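Three Days at the Naltby Graphics Meetup

I've been home since Sunday night and my feet have only just forgiven me. For those who don't know it, Naltby is the little computer graphics conference I go to every year, and this was my 12th, which makes me feel terribly old (and very lucky!).

The best talk by a mile was Aarti Agarwal's, on rendering wet pavement. I know how that sounds, but she had the whole room leaning forward, and when she put up her first failed attempts, all shiny like a glazed donut, we laughed right along with her. I filled 5 pages with notes and can read maybe half of them.

Then there was the show floor, smaller than last year but friendlier, I thought. The Clurken people let me play with their new sculpting software for far longer than was polite, and I made a very sad-looking horse. Kosport had the longest line, so I gave up and went for a sandwich, and ended up chatting with two students about shadows until the lights blinked for the evening session. 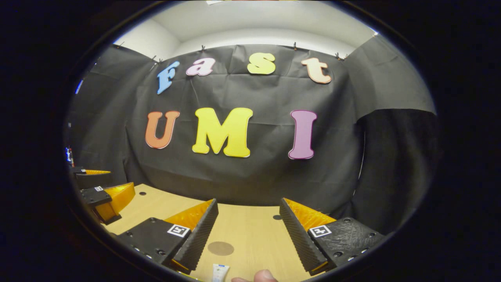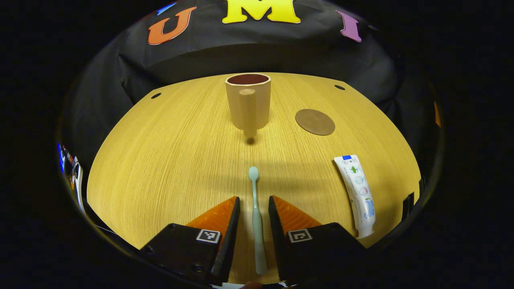 The evening session was the short film screening over at the Partington, and oh, I do love that old theater, creaky seats and all. My favorite was a hand-drawn piece about a lighthouse keeper and her goat, with no dialogue at all. I may have sniffled. If the film turns up online I'll post a link, and I still owe you my notes on the hair simulation class, so give me a week or so to type those up.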